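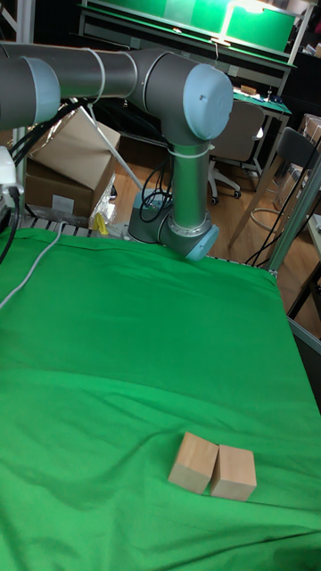
My sister's verdict was that sourdough is a pet you eat, and she gave mine until November. She had a point. I had already killed two starters, one by neglect and one by leaving it in the oven and then preheating the oven.

The third came from a bakery in Clulcombe, in a paper cup with a lid, and I drove it home with the seat belt on. It lives on top of the fridge. I feed it 60 grams of flour and 65 of water, those being the numbers on the cup, and I'm too scared of it to ask why they don't match.

The first loaf could have held a door open. The second rose beautifully, then sighed and lay down while I was looking for the oven mitts. I blamed the flour, so I bought a fancier one from Welari at a price I won't be sharing with my sister.

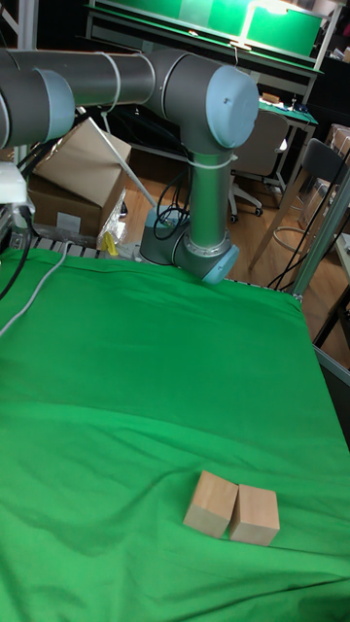
Two blocks on the green cloth.

Loaf three was bread. A bit sour, a bit flat on one side, burned where it touched the pan, but you could cut it with a normal knife and put butter on it. I ate half of it standing up at 2 in the afternoon and called it lunch. I did send my sister a slice. She says it needs salt, and it does, I forgot the salt.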